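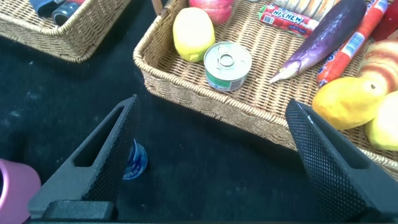 最終更新:6月

会社案内|ベムスモント(Bemusmont)について

ベムスモントは、卓上で使う双腕ロボットキット「Dedik」の開発、販売、貸し出しを行っている会社です。本社はエルトッドヴィル(Eltodville)、旧製粉所の2階にあります。エレベーターはありません。重量物を扱う会社としてどうなのか、というご意見は創業以来いただいており、代表のマルルース・フルーン(Marloes Groen)も毎朝階段で検討しています。

Dedikについて

Dedikの仕事は、つかんで、運んで、置くことです。宙返りはしません。表情豊かな顔もありません。展示会では隣のブースに人だかりができ、当社のブースには道を尋ねる方がいらっしゃいます。それでも注文書を持って戻ってくる方がいるので、続けています。

指先は左右対称のくさび形で、内側に滑り止めの細かい凹凸があります。側面の長い穴は軽量化のためですが、営業資料では「意匠」と書かれていた時期がありました。現在は訂正済みです。

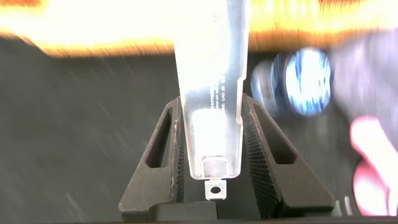 半透明の樹脂部品を把持するDedikの指先

標準キットには次のものが含まれます。

アーム 2本
手首カメラ 各アームに1台
交換用の指先パッド 4枚
取扱説明書(日本語版あり。翻訳は3回やり直しました)

かごと食品サンプルは付属しません。お問い合わせがいちばん多いのはこの点で、アームの可搬重量に関するご質問を大きく引き離しています。デモでは、レモンやナス、ツナ缶くらいの大きさの缶など、形も硬さもばらばらのものを使います。お客様の現場にあるものは、たいてい立方体ではないからです。

貸し出しサービス

購入前に試したい方には、月単位の貸し出しをご用意しています。設置には技術責任者のロース・ホーセンス(Roos Goossens)が伺います。ホーセンスは口数の少ない人間ですが、ケーブルの取り回しについては長く話します。お急ぎの場合は、その話題を避けてください。

これまでの貸し出しは226件です。返却時の箱に梱包材の代わりとして毛布が詰められていたことがあり、持ち主の方は今もお名乗りになっていません。毛布は会議室で保管しています。冬場はよく使われています。
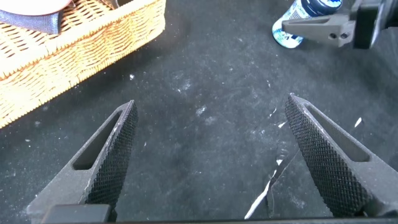 作業面の傷は保証の対象外です。天板の下に敷くマットは別売りで、黒と濃い灰色からお選びいただけますが、届いてから両者を見分けられたお客様はまだいません。ほこりが目立つのはどちらも同じです。

パートナー

減速機まわりの調整は、創業時からテオドラコプロス工房(Theodorakopoulos)にお願いしています。納期はたいへん正確です。見積書は手書きで、こちらの判読にかかる日数は納期に含まれません。

見学について

土曜日の午後に工房を公開しています。予約は不要ですが、呼び鈴が壊れているため、着いたら下からお電話ください。手の空いている者が降りていきます。アームは降りられませんので、階段のご利用が難しい方には、ご希望の場所へ実機をお持ちします。お問い合わせフォームの「出張デモ」をお選びください。

採用

現在、組立担当を募集しています。経験は問いません。階段は問います。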